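推块任务,用单根圆指还是平行夹爪闭着推?顺便问相机和控制器

发帖人:半截网线
08/02/2019 发布,板块:机械臂与末端执行器

各位好,第一次在这个板块发长帖,说得啰嗦请见谅。

我这边在搭一个桌面推块的台子,就是给一句指令,比如“把红色五角星推到蓝色方块旁边”,然后让机械臂自己推过去,只推不抓。臂是Arkalard的六轴小臂,末端原来装的是Famaver的两指平行夹爪,一开始图省事,夹爪闭上直接当推杆用。结果推是能推,就是很别扭:两根手指合在一起是个扁的,正着推和侧着推接触面差很多,块老是转。而且夹爪那个壳子太宽了,俯视相机里一大片都被它挡着,块在哪儿全靠猜。

后来我把夹爪拆了,换成一根竖直的圆柱形推杆,装在法兰下面的支架上。块还是那套塑料小块,红黄蓝绿四种颜色,有星形、圆柱、心形什么的,放在一块枫木板上推,板子固定在蓝色洞洞台面上。
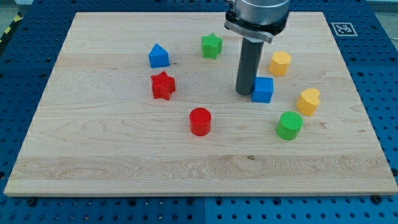

换完以后手感好多了,不管从哪个方向过去,接触的都是同样的圆弧,控制程序里也不用再管末端转角,少一个自由度真的舒服!可是新问题也来了:推方块的时候只要稍微偏一点,块就绕着杆子转出去;推心形更惨,尖的那头一碰就跑偏。圆柱倒是老实一些,但推久了也会从杆子旁边溜走。

所以想请教三件事。一是大家做这种任务到底用圆杆还是用闭合夹爪,有没有人正经比过?二是相机,我现在用Wysocka的那款,架在侧前方斜着往下看,要不要改成正上方?三是控制器,我手上是Ceter的盒子,每秒发5次目标点,动作一顿一顿的,是频率太低还是我插值没写好?

先谢过了。

热心回答:木板比块贵

圆杆,别犹豫。我两种都用过,还真记过数。同一套块,闭合夹爪和圆杆各推600次,目标都是推到指定位置附近,圆杆明显更稳,差距主要出在需要中途换方向的时候。夹爪要么转腕,要么拿侧面硬推,转腕的时候还经常蹭到旁边的块。

你说的块会转,这个正常,单点接触推东西本来就这样。我的做法是不指望一口气推到位,推一小段,看一眼,绕到另一侧再补一下。星形我喜欢把杆子卡在两个角中间的凹处推,很听话。心形同理,从上面两瓣之间的凹口往尖头方向推,别去碰尖头。

还有杆子离板面的高度要调一调。太高了推在块的上沿,薄的块会翘;太低了会刮板子。我留2毫米,板子四个角都量过,因为木板多少有点翘,你要是只在中间对了高度,到角上可能就蹭上了(别问我那块板子现在什么样)。

相机的话我也是斜着装的,正上方会被臂自己挡住,尤其是法兰正好压在块上面的时候。斜装就老老实实做标定,别偷懒。

热心回答:Thomas Mancuso

我补充控制器那部分,夹爪我没比过,不乱说。

5赫兹发目标点不算离谱,策略那一层慢一点没关系,问题多半在下面那层。你看一下Ceter那边是不是收到一个点就走到停、停完再等下一个点,默认模式好像就是这样。换成连续跟踪的模式,新目标来了直接从当前速度接着规划,顿挫会小很多。我三月份换过来的时候只改了一个选项,找这个选项倒是花了一下午。

另外记得限速。推块不需要快,快了块会被撞出去,自己滑一截,你下一帧看到的位置和你以为的就对不上了。

还有一个小地方,图像和关节数据的时间戳要对齐。我之前录了3773段数据,录完才发现图像比关节慢一拍,全部回头重新对了一遍,现在想起来还头疼。

热心回答:路过拧螺丝

夹爪上套个橡胶套也能推,不用拆。我没推过方块,推的是瓶盖,挺好使的。

发帖人补充:半截网线

谢谢楼上几位!控制器那边还真是走到停的模式,改成连续跟踪以后顺多了,我盯着看了好半天,太解压了。星形卡凹角推的办法也试了,好用。心形还在练,从凹口推确实比之前强,就是绕过去的路径老碰到旁边的块,我打算先把避让写了再说。

橡胶套那个我也记下了,不过夹爪已经收进柜子里了,懒得再装回去哈哈。高度那个今晚去量四个角,塞尺得先找同事借。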